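Speaker notes, shop-floor training day, Derncombe site
Slot: 40 minutes plus questions. August version, replaces the spring one.

Slides are numbered in the corner. If the clicker fails, the space bar works.

## Slide 1: Title

Say hello, say which team I'm from, and move on. Most of the room will have come straight from the packing hall and will want to know whether this affects them. Say it early: we're here to explain how people show the robots a task, and some of the people in the room will be asked to do the showing.

No programming in this talk. Anyone who wants the training side can take the Lolomura handout from the back table.

## Slide 2: What we mean by showing

Start with the old way. For the Zitlow line, an engineer wrote down every position the arm had to reach. That worked for stiff boxes arriving in the same place. It took three weeks to set up and two more whenever the box changed.

Cloth and paper don't arrive in the same place. A folded sheet has a different shape each time you put it down. You can't write a list of positions for it that stays true until lunch.

So we record a person doing the job, many times, and train the robot on the recordings. Two ways to record:

- By hand. The person holds a gripper tool with a camera on it and does the task with the tool.
- By remote control. The person sits at a pair of control arms, and the robot copies the movement.

Ask for a show of hands: who has used a grabber to pick up litter? The hand-held tool feels closer to that than to anything in a robot film. (Wait for the hands. The morning group was slow to answer last time.)

## Slide 3: Remote control

Play the clip, 50 seconds, no sound. Talk over it.

Points to make:

- The operator sees what the robot sees. If the camera is blocked, the operator has to stop.
- There is a small delay. New operators overshoot for the first hour or so and then slow down by themselves.
- The recording includes the exact joint angles of the robot, so nothing has to be translated later.
- It is slow. A good operator gets through a third of the attempts per hour that the same person gets with the hand-held tool.
- It ties up a robot. We have 3 arms on site, and one of them is usually in pieces.

Remote control still wins for heavy lifting and for anything with two arms crossing over each other. It's also what we use when the robot has already learned most of a task and keeps failing at one step. The operator takes over for that step only.

If somebody asks about cost, give the range from the budget sheet and don't go into the lease.

## Slide 4: Recording by hand

This is the slide most people will need, so slow down.

The hand-held tool has the same kind of fingers as the robot. You open and close them with a trigger. The camera looks down past the fingers, so what gets recorded is the work and the fingertips, with no view of the person's face. People ask about this every time. Mention it before they do.

Go through how a take runs:

1. Hold the tool still over the work for a moment with the fingers open.
2. Move in, do the task at normal speed, let go.
3. Back off until the fingers are clear.
4. Stop the take and mark it good or bad.

Talk about the picture. It's from the camera on the tool, fingers apart over the white surface. Point out the two flat black finger plates, and then the blue ticks with the orange-red smudge at the upper left. The mark is tiny. Ask the room how they'd describe to a machine where the rest of the white area starts and stops, when it's pale at the upper left and gray between the fingers. Let them have a go at it. Somebody usually says "follow the edge," and that's a good moment to point to the gray fabric on the right, because the border there is about the clearest line the camera gets. 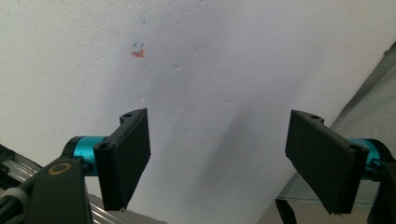
## Slide 5: What the camera doesn't get

Keep the previous picture in mind for this one; flip back if people look lost.

A person handling a sheet uses their fingertips and their eyes together. They feel whether they have one layer or two. The camera has no feel at all. Whatever the training needs has to show up in the view or in the finger opening.

Consequences for whoever is holding the tool:

- Don't grab where the camera can't see. If the fingertips go under a fold, come in from a different side.
- Don't use your free hand to help. The robot doesn't have one. This is the most common fault in our takes by a long way.
- Keep loose sleeves out of the view.
- Watch your shadow. A shadow that only turns up in the good takes will be learned as part of the task.
- Look around the fingers, but move the tool the way it has to move. People tilt it to get a better look and the tilt ends up in the recording.

The sleeve one gets a laugh. Leave a second for it.

## Slide 6: How many takes

Numbers slide. Read them out, people at the back can't see the table.

- 357 takes for the first try at the sheet task. The robot managed it when the sheet was placed neatly and failed otherwise.
- 1125 takes for the second try, from more people and with the sheet dropped any old way. Much better.
- Some 200 of those were thrown out on review.

Explain the review. Two people look at every take independently. If they disagree it goes in a third pile and we look at it together once a week. A take is thrown out for a helping hand, a blocked camera, a double grab that was marked as good, or a start with the fingers closed. A clumsy take is kept. If the sheet slips and the person goes back and picks it up properly, we want that, because the robot will drop things too and needs to have seen what comes next.

Repeat that last point. People mark their slips as bad out of embarrassment, and we lost a lot of useful recordings that way in the spring.

## Slide 7: Different people, different habits

We compared two shifts. The early shift pinched corners. The late shift slid one finger underneath and closed on the edge. Both work for a person. When we mixed the recordings in equal parts, the robot began one method and finished with the other, and dropped the sheet in between.

Options we considered:

- Tell everyone to do it one way.
- Keep both and label them.
- Keep both and collect a lot more.

We went for the first, with the corner pinch, as it needed less room under the sheet. The late shift didn't like it, and their way may well be better on thick cloth. That question is open. If anyone in the room has an opinion, write it down after the talk, there's a sheet on the back table.

## Slide 8: The Lo Presti trial

Short. The Lo Presti warehouse is larger and noisier than ours, with daylight from one side only. We took the model trained at Derncombe and ran it there without any new takes. It was poor in the afternoon, when the light came in low. In the morning it did nearly as well as at home.

They then recorded takes of their own over four afternoons, all hand-held, and the gap mostly closed. We haven't checked it in winter light.

Don't promise that this will work for every site. The question will come up, and the right answer is that each site should plan for a few days of its own recording.

## Slide 9: Practical things for volunteers

- Sessions are 25 minutes, then a break. The tool gets heavy on the wrist before people notice.
- Left-handed people are welcome. The tool is the same for either hand.
- Wipe the lens at the start of each session with the cloth in the tray. No paper towels.
- If a cable catches, stop the take. Don't pull through it.
- Check that the fingers open fully before the first take. If one sticks, put the tool in the red crate and get another.
- Time spent recording is paid at the normal rate and goes on the usual form under training.

Pass the demo tool around now. Take it off charge first. Ask people not to pull the trigger repeatedly while it goes around the room, as it's hard to talk over.

## Slide 10: Questions we usually get

Have these ready.

**Will the robot do my job?** At the moment it does one task, on one table, slower than a person. Say what is planned for this year and don't guess beyond it. Anything about staffing goes to the site manager, who will be in the room for the last ten minutes.

**Can I see my own recordings?** Yes. Ask at the desk, bring your session number.

**Can I have them deleted?** Yes, up to the point where a model has been trained on them. After that they can be left out of the next one. The form explains this and they should read it before signing.

**Why not use ordinary video of people's hands?** We tried a small batch. Hands have too many ways of holding things that the gripper can't copy. With the tool, the person has the same limits as the robot.

**Does it learn while it's working?** No. It's trained overnight on a separate machine and then loaded.

## Slide 11: Contact slide

Leave it up during questions. The sign-up list closes at 4 p.m. Collect the demo tool before people leave and put it back on charge for the next group.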